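Flosmont Home Help Desk
Ticket: Lunch order spreadsheet adds up wrong after sharing

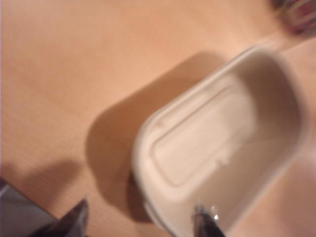 Opened by: Bethel Gudeta
Assigned to: Jarrah Ellery
Priority: High (downgraded to Normal by Jarrah, upgraded again by Bethel)

Problem as reported
The shared lunch sheet for the second floor says we owe the caterer for 25 meals. We are 14 people. I have gone through the names twice and there is no second shift of ghosts. It was fine in June. It went wrong after Shaohua "tidied it up," his words.

9:40 a.m., Jarrah
Opened the sheet in Vadar. Total cell reads 25. Asked Bethel to reload the page and clear the browser cache. I know. It's step one and I have to write it down.

9:52 a.m., Bethel
Reloaded. Cleared the cache. Still 25, and now I'm logged out of everything I have ever loved.

10:15 a.m., Jarrah
Checked for hidden rows. There are 11 of them, all between "Xu" and the total. They hold last year's orders, including four for a person listed only as "new guy." The total counts hidden rows because it was never told not to. So 14 plus 11 is 25, and arithmetic is cleared of all charges.

Unhid the rows. Did not delete them yet. Asked Shaohua whether anybody needs them.

10:31 a.m., Shaohua Xu
I hid those so the sheet would look cleaner. Please don't delete them, Zohreh uses the old orders to work out allergies.

10:48 a.m., Zohreh Khosravi
I do not. I keep the allergies on their own tab, called Allergies.

11:05 a.m., Jarrah
Moved the 11 old rows to a tab named "Archive 2." There was already an "Archive." I looked inside and closed it again. Total now reads 14. Marking as resolved.

1:20 p.m., Bethel
Reopening. Total now reads 0. The caterer will be thrilled.

1:34 p.m., Jarrah
Confirmed, zero. Somebody typed "1 pls" in the quantity column, which turned that cell into text, and then somebody else copied it down the whole column to be consistent. Vadar does not add up politeness.

Fix applied:
- Replaced "1 pls" with 1 in all 14 rows.
- Set the quantity column to accept whole numbers only.
- Locked the total cell. Editing it now needs my password or Eyerusalem's.
- Turned off "anyone with the link can edit." The link had been pasted in the building newsletter.

1:50 p.m., Eyerusalem Tsegaye
Works on my end. I tried typing "one" and got a red box telling me off. Could the message be a little friendlier? It currently says INVALID.

1:58 p.m., Jarrah
Changed it to "Numbers only, please." That's the full extent of my warmth budget for July.

2:25 p.m., Bethel
Total is 14 and has stayed 14 for half an hour. I've sent the order. Can we also get a column for people who want extra rice? Diệp charges for it separately and I've been keeping track on my hand.

2:30 p.m., Jarrah
Please open a new ticket for the rice.

Status: Closed
Related: Extra rice column (open, unassigned)

Flosmont Help Desk | Contact us | All rights reserved | Back to top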